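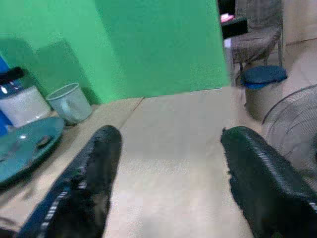 Wrist cam, gripper open, green backdrop. Wastebasket on the left.

Wrist camera demos: how much clutter do you leave in?

hkuzmenko
Posted November 2020

We're collecting teleop demos for a tidying policy. The target is 2,000 episodes and we have 113, so morale is excellent. The still at the top is typical of what the wrist camera gets. My question is about the right side, where you can see past the green wall to a chair, a bin with a blue lid and part of a fan. Do I extend the green, or leave the room in and let the network cope?

Alcides Fontes wants more green. I want to go home before dark.

– Hryhorii Kuzmenko

pledaseck_pete
Leave it in. If every demo has a clean green background, you'll get a policy that works beautifully in front of clean green backgrounds. We did that at Hustville and then moved the arm to a kitchen. It reached for the toaster with great confidence. We had not trained it on toasters.

afontes
Alcides here, since my name came up. The trouble is having half of each. A third of the view is furniture that sits in the same spot every episode, so the model can learn "chair upper right, go left" and never look at the wastebasket. Either cover it or move it around between takes.

gravel_road
^ agree with afontes. Fixed clutter is worse than no clutter. I'd worry more about the blur, though. The teal thing by the left finger is soft and so is the fan guard. What shutter are you on?

hkuzmenko
Auto. I know.

gravel_road
Then that's your first job. Lock it, add a lamp, and bring the exposure down a bit while you're in there. That beige is close to blown out.

pledaseck_pete
Disagree on the blur. The wrist will be moving at run time too, and it will blur then. Train on what you'll get. I'd keep the 113 and just tag them.

gravel_road
Sure, if you enjoy guessing where an edge is. Some of us like edges.

urnetti_fan
Are the fingers always this big in view? On our Urnetti mount we tilted the camera back a notch and lost some of the black. Took an afternoon and one stripped screw.

hkuzmenko
They stay. The policy needs to see the tips near the object or it closes on air. Ask me how I know.

afontes
He closed on air 2 times with the whole Barbosa group watching.

hkuzmenko
Thank you, Alcides. Plan for now: shutter locked, a lamp, and the chair gets a new spot every 100 episodes.

afontes
Every 10.

hkuzmenko
You can come and move the chair, then.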